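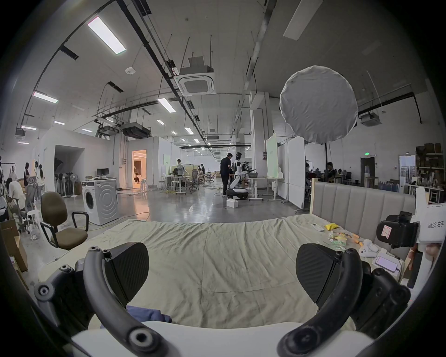

Britov Hand Pair – handheld teaching grippers, left and right

Sold as a pair. Spare pads included. In stock, ships from the Katsaros warehouse, Saturday pickup OK if you call first.

Overview

Two handheld grippers, one per hand. Your people do the job with them the way they'd do it anyway – pick up, fold, sort, put down – and the recordings go to whoever is training your robot. No programming on the floor. No teach pendant. Squeeze to close, let go to open.

Made for workplaces that handle soft and awkward stuff. Bedding, cloths, snack packets, plush toys, phones with the cable still in. Housekeeping, returns desks, laundry rooms, care homes. If your work is all identical boxes on a belt you probably don't need these, look at the Britov fixed arm instead.

What's in the case

Left gripper, white body, black fingers
Right gripper, same
Camera mounts, one per hand (cameras sold seperately)
Spare finger pads, textured, 4 sets
Wrist straps
Hex key for the finger bolts
Charging lead
Printed card with the starting positions

Fingers and pads

Curved fingers, both sides move together. Pads are the wearing part – check weekly. Rated for 4000 closes on cotton sheeting, less on anything gritty. Swap takes a couple of minutes, two bolts, don't overtighten. Pads from the old Cloradau kit do NOT fit, please stop ordering them for this one, we just end up sending them back.

What changes for the people using it

We get asked this more than anything about the hardware so here it is.

First week is slow. Everybody is slower with grippers than with fingers and a sheet that takes no time by hand feels like forever. Plan for it. Do not run teaching sessions against the normal room quota, you will get bad recordings and annoyed staff.

Shifts get split. Jelteten, a linen and room-services outfit that has run the Hand Pair since May, does teaching in 40 minute blocks with a real break after each. They started with longer blocks and dropped them, forearms were getting sore. Their floor lead, Tsehay Weldu, wrote us this:

"The women who had been making beds the longest gave the best recordings by far. So we pay a skills rate for teaching hours now. Before that people saw it as playing with the robot toys while somebody else did their rooms, and they were right to be fed up."

She also asked for a smaller grip. It's on the way, see below.

Jobs – depends on you, we sell the tool. What we see at customers is the robot getting the repeat part (cloths off the bed, small items into a basket) and people keeping the fitted corners, the checking, anything a guest left behind. Some sites moved staff into checking recordings, which is desk work and not everyone wants it. Ask before you move them. Tell people up front what's recorded and who keeps it. Cameras point at the hands but they pick up whatever is behind, incl. coworkers, screens, doorways. Put up a sign.

Setting up a practice area

A full size bed works well, plain sheet with some wrinkles left in. Scatter small items – remote, wrapped snacks, a soft toy, a cloth. Change them between takes. Even lighting, a softbox helps if your ceiling lights are patchy. Keep walkways clear, tape down cables. Leave room for two people to stand on the same side of the bed without knocking elbows. Chairs out of the way, people step backward without looking when they're concentrating.

Label your kits. Number plus hand, on the body, big enough to read at arm's length. Mixed up lefts and rights are the number one support call we get.

Sizes and care

Weight per hand: 58 grams lighter than the previous version
Body: wipe with a damp cloth, no solvent
Fingers: wipe, don't soak
Storage: in the case, fingers open
Gloves: thin ones fine, thick ones no

Small grip version

Same fingers, slimmer handle. Taking names now, no price yet. If you already own a standard pair you can trade in one or both hands, must be working.

Ordering

Part no. 1964. Add -S for the small grip waiting list. Quote the part number on the PO or it goes to the wrong desk and sits there. Volume pricing on request, tell us how many stations you're runing and what they handle.

Returns accepted if the pads haven't been used. Replacement pads, straps and camera mounts are on the Spares page.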